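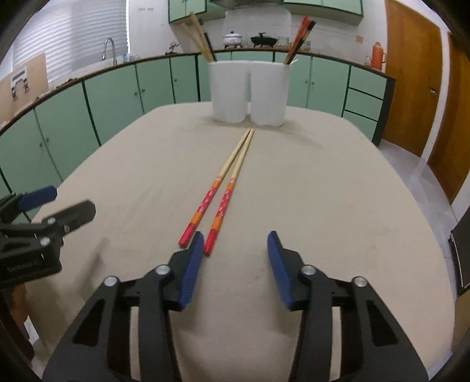
My whole argument about home robotics comes down to fingertips. Everybody wants to talk about the brains, the software, the big model that's going to fold your shirts, and I get it, that's the fun part to talk about. But go build a gripper in your own kitchen and you'll spend your evenings on the last half inch. A pair of chopsticks lying flat on a tablecloth is a meaner test than any block or foam ball I ever tried, thin at one end and slick at the other, and a textured blue pad is the only part of the whole contraption that ever gets to touch them. Get the pad wrong and the rest is an expensive paperweight!

I've been at this since November with Meriem Shawky, who is a lot more patient than me. We went through 15 kinds of pad (I kept a list on the fridge) and I'd say 9 of them were just plain bad. Too soft and the stick rolls. Too hard and it squirts out like a watermelon seed. Meanwhile people in the Tellollow workshop, where we cut our plates, would ask what processor I was running. Rania Kamel was the only one who asked what the pads were made of, and I could have hugged her. 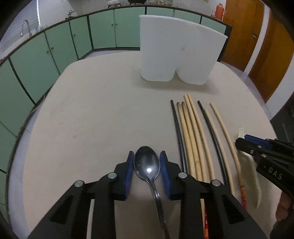

Opinion / Workshop Life

So here's my gripe. Hobby builders practice on easy stuff and then wonder why the thing falls apart at dinnertime. Put out a metal spoon. Put out chopsticks that don't match, black ones and tan ones and light bamboo, side by side so the fingers have to pick one and leave its neighbor alone. That's what a drawer looks like in a house where people eat.

And do it by hand first! I know a hand-held gripper sounds like cheating to some folks – no motors to brag about – but you feel every slip in your own wrist, and you learn more in 70 tries that way than in 1,000 watching a log file scroll by. Meriem thinks I'm overselling it. She'd put the motors on next week if I let her, and we're still arguing over who gets to order the next batch of pads.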